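Workshop notebook, Durneck
January, started after the second kettle

Door finish trial, continued. The claim on the Plunum tin is that one coat "stabilises" softwood and that a treated door won't swell in winter. I said last time that I didn't believe it and I still don't, but I've now got some weights to disbelieve it with.

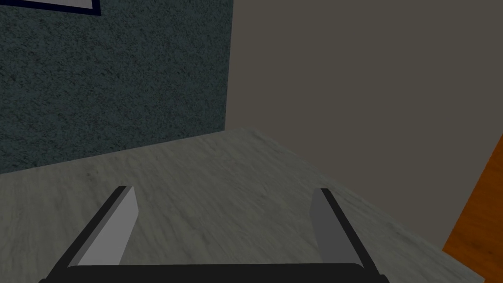
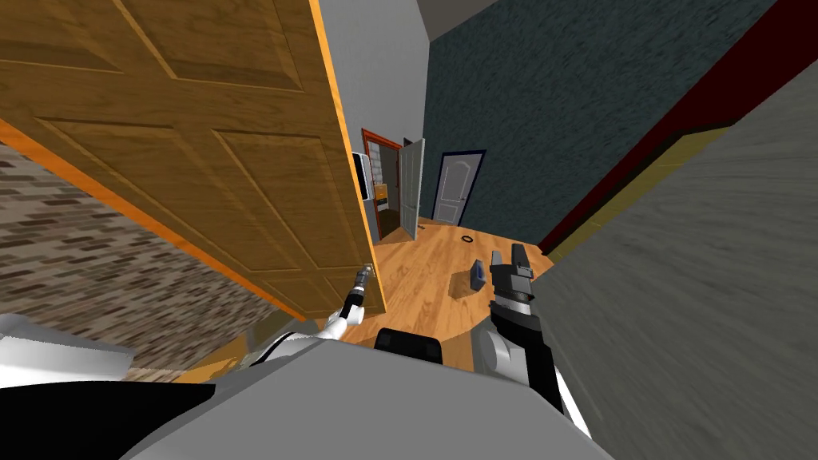

The background, for whoever picks this book up later. We get the same call every wet spell. Door was fine in August, door sticks in January, would we come and plane it. We plane it. In June the same customer has a gap you could post a letter through and wants to know what we did to their door. The usual answer in the trade is that they should have had it sealed properly, and then everyone disagrees on what properly means. One of our suppliers says oil. Another says varnish. Plunum say Plunum, at a price that made me put the tin back on the shelf twice.

What I wanted to know was fairly narrow. Does a coat of the stuff slow down how fast a piece of pine takes up moisture from the air, compared with ordinary varnish and with nothing, and does it change where the wood ends up if you leave it long enough? Those are different questions and the leaflet runs them together. I suspect on purpose, though I can't show that.

Set-up. All pieces cut from the same board, next to each other, so that I'm not comparing heartwood from one tree with sapwood from another. (The first go at this, back in the autumn, was done with offcuts from the bin and is worthless. I've crossed it out but left it legible.) Groups are: bare, varnish, Plunum on the faces only, Plunum on the faces and end grain. They went in the damp cupboard together, on wire racks, with a gap between pieces. Weighed on the small scales, always the same scales, always after I've put the brass check weight on first and written down what it says.

The Brelel cupboard isn't a proper humidity chamber and I want that written down before anyone quotes these numbers. It's an old drying cabinet with a tray of salt solution in the bottom and a little fan. It holds fairly steady if the door stays shut. It doesn't hold steady when people use it to keep their gloves warm. Please stop doing that.

Results so far, in words, the weights being on the loose sheets at the back.

Bare wood went up quickest, as it should. If it hadn't I'd have packed the whole thing in.

Varnish was much slower at first and then carried on creeping up. It hasn't levelled off.

Plunum on faces only: no different from bare that I can see by the end of the first week. It was slower for the first day or so. After that the lines sit on top of each other. The moisture is going in at the ends, where the wood is basically a bundle of straws, and the faces hardly come into it on pieces this short. I'll come back to that because it's the weak point of my own test.

Plunum on faces and ends: slower than bare, faster than varnish. So it does something. It does less than a finish that costs a good deal less and that we already have on the shelf.

Now the bit I keep arguing with myself over. My pieces are short. A door is long. End grain matters far more on a short block than on a full-height stile, so my faces-only group is being treated unfairly and a rep from Plunum would be right to say so. Against that, every door has end grain top and bottom, and in my experience the bottom edge is exactly the one that never gets done. Take any sticking door off its hinges and look underneath. Bare wood, more often than not, sometimes with a bit of primer that got there by accident. So a test where the ends are left raw isn't a silly test. It's just a harsher one than real life, and I don't know how much harsher.

Could do a longer piece. Haven't got a cupboard that would take it.

On the other claim, the "1000 hours of protection" printed round the lid. I rang the technical line to ask what happens at the end of the 1000 hours, and protection against what, measured how. I was told it was an accelerated test. Accelerated how? Lamps and a water spray, apparently. I asked whether anyone had weighed the samples before and after. The answer was that the coating had been inspected and showed no cracking. Well, fine. A coating can be free of cracks and still let water vapour straight through it, and vapour is the entire problem with an inside door. I asked for the report and was promised it. We'll see. The batch on our tin is 2253, in case the report ever turns up and refers to a different one.

I'd be cautious about the customer stories as well. There's a page of them on the supplier's site, all saying the door used to stick and hasn't since. Every one of those doors was presumably planed before it was refinished, given that you can't refinish a jammed door without freeing it first. Plane a bit off and it'll stop sticking whatever you paint on it, gravy included. To learn anything you'd want a door that was planed and left bare next to a door that was planed and treated, in the same house, on the same side of the house. I've not seen that done anywhere. We might be able to manage it at the Hinojosa job, where the doors along the upstairs corridor are all the same age and the owner seems patient. Ask first.

A note on the moisture meter, as it nearly had me fooled. The pin meter reads lower on the Plunum pieces than on the bare ones, even in the faces-only group where the weights agree. For most of a morning I thought the scales were out. They aren't. The pins on that meter barely go in, so all it's telling me about is the skin, and the skin has been soaked in something that presumably doesn't conduct the same way as plain damp pine. If the rep does his demonstration with a pin meter (they did at the trade evening, I remember it) then of course the treated piece looks drier. Weigh it. Don't poke it.

To settle that properly I ought to oven-dry one piece from each group and work back to the true moisture content. That means sacrificing pieces and I cut too few. Will cut more from the same board if there's enough board left. If there isn't, the new lot must have its own bare group and mustn't be mixed in with this one, however tempting the graph.

Things that might be wrong with all this:

The varnish got two coats because that's what its tin says. Plunum got one because that's what its tin says. Fair to the instructions, unfair to the materials. Would like a group with two coats of Plunum, though the leaflet says a second coat "will not be absorbed", and if that's so it ought to be easy to check on the scales.

The racks. Pieces nearest the fan may be getting more air. I've been shuffling them at each weighing but I didn't start doing it until 23 hours in, so the early part of the curve is suspect. I don't think it changes the order of the groups.

Me. I wanted this to come out badly for Plunum and I know which pieces are which when I read the scales. Next round, someone else codes the pieces with a dot of paint and keeps the key somewhere I can't find it.

For the time being, advice to customers stays as it was. Take the door off, do the bottom edge and the top edge, ordinary varnish, let it go off properly before rehanging. Don't plane in January unless it won't close at all, and then take off less than you think — it'll shrink back by summer. If someone asks for Plunum by name, sell it to them and tell them to do the ends.

To do. Leave the cupboard shut over the weekend. Top up the salt tray first, it was looking crusty. Chase the report at 4 if the technical line is answering. Cut the longer piece anyway and see if it'll go in on the diagonal.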